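Ticket 1152: Air purifier in the meeting room, weak air and plastic smell
Opened by: Seema Ahuja
Assigned to: Toon Van der Linden
Status: Waiting for confirmation

Description of the problem

The white air purifier (Bastora, the tall model) was moved to our meeting room on Monday. When I start it, the display comes on and I can select the speed, but very little air comes out of the top. Also there is a smell of new plastic after ten minutes. I tried all speeds. The sound of the fan changes, the air does not.

Reply from Toon

Thank you for the clear report. Before I order any part, please tell me two things. Is there something lying on the top of the unit? And did someone take the new filter out of its bag when it was installed? The Bastora filters are delivered sealed, and it is possible to close the cover with the bag still on the filter. I have seen the same complaint in two other rooms.

Reply from Seema

I do not know who installed the filter. Harish Bhat received the delivery, but he is away until next week. About the top, please look at the clear plastic bag with the printing on it, by the front rim. The display and the touch buttons are behind it, and the long black vent is next to it.

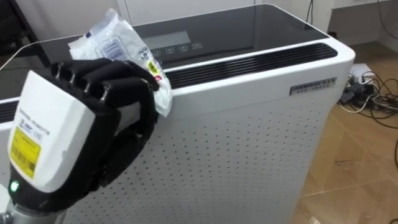
Steps to follow

1. Switch off the unit and pull the plug from the wall.
2. Keep the bag away from the vent. Do not throw it away yet, I would like to read what is printed on it.
3. Open the filter cover and take out the filter. If it is still in plastic, remove the plastic completely, also the small strip at the bottom.
4. Put the filter back with the pull tab to your side. Close the cover until you hear the click.
5. Leave 300 mm of free space on each side of the unit.
6. Start it on the highest speed and let it run for 53 minutes with the door closed. This is the length of the cleaning program.

Reply from Seema

I did steps 1 to 5. The filter was indeed still sealed, so I removed the plastic. Step 6 is running now. The air from the top is much stronger. I can still smell plastic, but less than in the morning.

Reply from Toon

Good. A light smell can stay for one day with a new filter. Please write here tomorrow if it is gone. I will also ask Harish to check the unit in room 200, as it came with the same delivery.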